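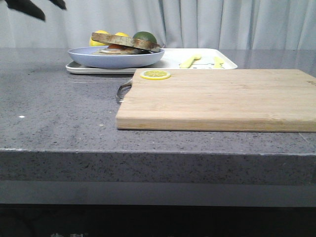

## 4. Setting the counter for tray service

This section covers the Nellier serving tray on a stone-look counter. For hanging the curtain behind the counter, see Section 3.

**Before you start**

- Wipe the countertop with a damp cloth and dry it. Crumbs under the tray will make it rock.
- Wash the tray and the bowl in warm, soapy water before first use.
- Let the curtain hang straight. It should not rest on the tray.

**Steps**

1. Set the tray toward the back of the counter, with its long side running parallel to the front edge. A shallow raised rim, like the one on the white tray shown, keeps the bowl from sliding off.
2. Place a shallow bowl on the left half of the tray. The light blue one in the picture is wide enough for a sandwich. If you use the Bitia bowl (part no. 695), check that its base sits flat.
3. Put the bottom slice of bread flat in the bowl.
4. Add the filling. Pat sliced tomato dry with a paper towel first — wet slices soak the bread within 5 minutes.
5. Lay the toasted slice on top. It can sit at a tilt, as shown, or flat.
6. Set whole lemons behind the bowl. Leave the front clear so guests can reach the sandwich.

> **Note:** Cut lemons should go in a separate dish. Juice left on the counter can dull the finish.

> **Caution:** Do not put a hot pan on the tray. The rim can warp, and the tray will no longer sit level. Use the Astanus trivet for anything straight from the oven.

**Moving the tray**

Lift the tray with both hands, one at each short end. Take the bowl off first if it holds anything liquid. Do not drag a loaded tray across the counter, even for a short distance.

**Cleaning up**

Remove the bowl and lemons, then wipe the tray from the center out to the rim. Wash by hand only. For stains that stay after washing, see page 74.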